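Home | Threads | Replies | Archive | About

Paper Evenings, a thread
By Glenys Kemeys
Wednesday, February 9, 2022

1/ I promised to show how I am bringing our papers in order this winter. It is slow work but I begin to like it. Long thread, sorry to those who follow me for the bread.
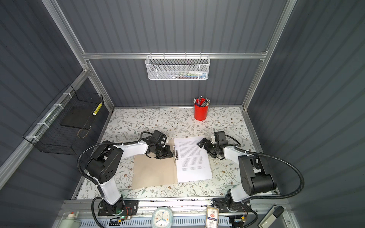

One sheet, one folder, and the pens close by.

2/ First the problem. When we moved to the new flat in May, all papers went into one deep box. Rent, dentist, school letters, the guarantee for the boiler, everything. I wrote "to sort" on the lid and I did not open it again before Christmas.

3/ Then the housing office asked for one letter from our old landlord, Mr Bura. I searched for it the whole Sunday. It was inside a recipe magazine. After this I said to my husband: now we make folders.

4/ I use the simple beige cardboard folders with a metal clip in the middle. No plastic pockets. With plastic pockets I put three things in one pocket and then I never see the two behind.

5/ The clip needs that the paper has holes, so you must have a punch. Mine is old and it bites crooked if I give it more than 8 sheets. I give it five.

6/ How I do it: I open the folder flat on the table, I read the paper (really read it, not only the top), I write the date with pencil in the corner, I punch, I put it on the clip. Newest always on top. Then I close the clip before I take the next one. If you leave it open, one sleeve is enough and all the sheets are on the floor.

7/ Somebody asked me last week which order is best, by date or by sender. I have one folder for each sender, and inside it goes by date. For the senders who write only once in a year I have a common folder with the name "Others". It is already too fat.

8/ About the table. I like a light cover with small leaves and brown flowers much more than a plain one. My sister says that a pattern is bad for concentration. For me it makes the work less like an office.

9/ Pencils and pens stand together in a red cup at the back of the table. I tried a drawer for them but I always closed the drawer with the pencil still in my hand, and then opened it again.

10/ The white mesh basket is hanging, it has a hooked edge and sits on the rail. Markers and other small things can lie in the bottom of it. The good side of mesh is that you see a little what is inside. The bad side is that thin pencils go through the holes, so for these I keep the cup.

11/ The black wire basket on the side is fixed with white cable ties. I know it is not so elegant. But cable ties cost nearly nothing and if you change your mind you cut them. Please cut the ends short and turn them away, I have scratched my hand on such ends more than one time.

12/ Numbers, for those who like them: until yesterday evening I filed 127 papers. The box had much more, but a big part was envelopes, advertising and instructions for machines we don't have any more. I had even the instructions for a Zúñiga coffee mill which my mother-in-law took home years ago.

13/ What I threw away: old bus timetables, receipts I can't read any more (the ink goes away, did you know?), all the letters which only say that another letter is coming.

14/ What I kept and maybe it is silly: the first electricity bill in this country, with my name written wrong. It has its own place at the bottom of the folder.

15/ @ the person who asked where I buy the folders: from Bikar, the stationery shop behind the market. A pack costs 75 crowns. The Claltisier ones are nicer to touch but the clip is too stiff for my fingers — I gave mine to my neighbour and she is happy with them.

16/ Correction to 6: I write the date in the right corner at the top, not in the left. In the left you can punch through it if the paper is small. Thank you to the two people who noticed from my last thread.

17/ Still to do: the medical papers, and one big envelope of school drawings. The drawings are not for punching, of course. I think of a flat box for them, but it must go under the bed and our bed is low. If you know a box which is really flat, write to me please.

18/ I do 3 evenings in the week, one hour, with the radio on. When the hour is finished I stop also in the middle of a pile — I put a pencil on it so I know where I was. Next time the medical folder.

Contact | © 2022 Glenys Kemeys | Back to top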